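Florance entryway stand, white
Rating: 4 out of 5

I bought the Florance in January to stop my keys and coin purse from drifting around the house. It is a simple thing: a flat base, a tall upright post, and a round platform to one side that holds a dish. Mine was sold without one, so I used a wavy-rimmed ceramic bowl I already had, cream inside with some brown at the edge.

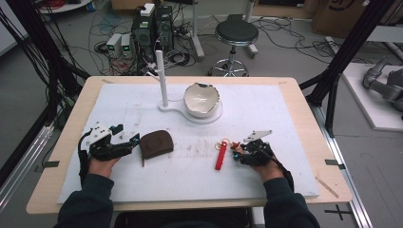

Setup took 2 minutes. The post goes into the base and there is nothing to tighten. I have bumped it plenty of times reaching for the bowl and it has stayed upright. The shape of the base helps - it is wide under both the post and the platform.

My old stand was a Sakard, and it tipped whenever the dish was full. The Florance is better there. It cost 21 dollars, and shipping from Badstead was extra.

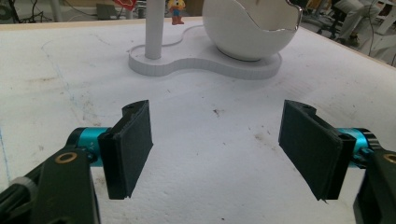 The finish is where I took off a star. You can see fine lines along the edge of the base, and I expect they will hold dust. White also shows marks, so plan on wiping it down. I would have liked a hook on the post for a key ring too.

A leather coin purse and a set of keys with a long tag are enough for one bowl. If you carry more than that, get a wider dish or a second stand.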